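Stakik bin-picking kit: notes from the Drirnmont open day

Posted Jan 31, 2018

I went to the open day at Drirnmont to look at one thing, the Stakik bin-picking kit. We are a small workshop and we have been thinking for a while about getting a machine to load our second drill station, so that the person who does it now can get on with inspection. The parts come to us tipped in a tub, in any order and facing any way, and that has always been the sticking point.

Stakik do not make the arm. What you get is the gripper, the control box, the software and a set of mounting plates, and you supply your own robot. The price quoted on the day was £1278 for the gripper and plates, with the software licence at £189 a year on top. The control box was priced separately and I was told to ask for a quote, which I have done. No answer yet.

The demonstration was on the ground floor, past the coffee. There were chairs but most people stood, and you could get close enough to see what was going on. The job was simple: pick coloured blocks out of a bin with sloping sides and let go of them again somewhere else. The sloping sides are worth a mention. They send anything that lands near the edge back down towards the middle, and they also give the arm room to come in at an angle. Our own tubs have straight sides, and I asked whether that would matter. The answer was yes, for parts lying hard against the wall, and that we should expect to change the tub or put up with leaving the last few behind. I was glad to get a straight reply.
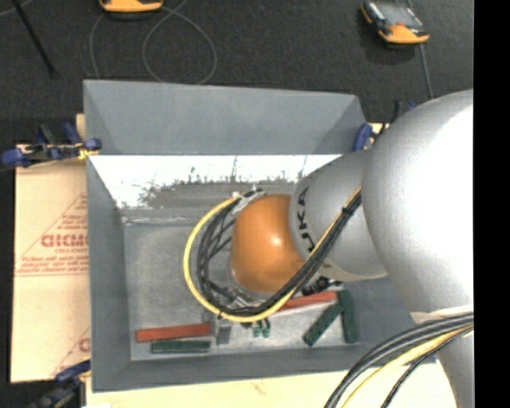 The KUKA arm reaching down into the bin at Drirnmont, with red and green blocks on the floor of it.

I watched for 42 minutes in all, with a break while they changed a setting. Blocks lying on their own were no trouble. It lined up, closed on them and lifted, and it did this at a steady pace which was slower than a person but not painfully so. Blocks lying side by side were harder. Several times it came down, closed, and came up with nothing, then moved off to try a different one and came back later. It did not get stuck in a loop doing this, which the system we saw two years ago at Murnus did, over and over, until someone pressed stop.

Twice it dropped a block on the way up. Both times the block slid back to the floor of the bin and the arm carried on. There was no alarm and no need to reset anything. For us that is probably the most useful thing I saw all morning.

The fingertips are swapped by hand. I was allowed to try this on a spare gripper on the side table. It took me a few goes to get the first one seated and the second was easy. The screws are small and I would not want to be doing it with cold hands in January, but you would only change them when you change parts. They sell other fingertip shapes and I did not see any of those working.

Cables are my main complaint. They run along the outside of the arm and hang in a wide loop by the wrist, and in a bin with high walls I would worry about them catching. I asked about a tidier way of doing it and was told there is a sleeve, sold separately. At this price it ought to be in the box.

Setting up took the Stakik people a morning, by their own account. The software wants to be shown each new part 17 times in different positions before it will pick it without help. I had a go at this on the laptop and it is dull work, but the screens are clear and the buttons say what they do. There is a printed manual as well. It is thin, and the section on faults is one page.

The noise was less than I expected – you could talk next to it in a normal voice. I can't say how much of that was down to the speed they were running at. When I asked to see it go faster they turned it up for a couple of picks, missed one, and turned it back down.

Abubakari were in the next room with a vacuum system doing much the same job on flat packets. It was quicker, and for anything with a smooth top I would look at that first. Our parts are full of holes, so it is no good to us.

What I liked: it recovers from a miss without help, the fingertips come off without special tools, and the software can be learned in an afternoon.

What I didn't: the cable sleeve is extra, the manual is thin on faults, and parts lying close together slow it down a good deal.

I would want to see it picking our own castings before spending anything. Stakik have offered to run a trial if we send a tub of them over, and we pay the carriage both ways. The box is packed and waiting for collection. I will add a note underneath when it comes back.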